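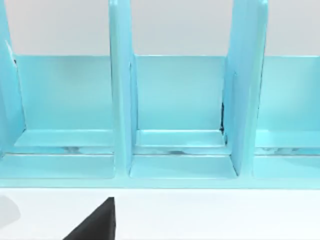 One reader has written in to complain that Jaltska is no longer a market town, the market having shrunk to 3 stalls and a van. The history books remember it for the Salt Quarrel, in which 900 carters blocked the Karilis road over a toll and went home when it rained. The population is now 1,669, and most of them will sell you an onion. Onions go by lorry to Jornum, where they fetch a better price and are called Jornum onions. The old toll house still stands by the bridge. It opens in October, charges admission, and the carters' descendants pay it with very little fuss.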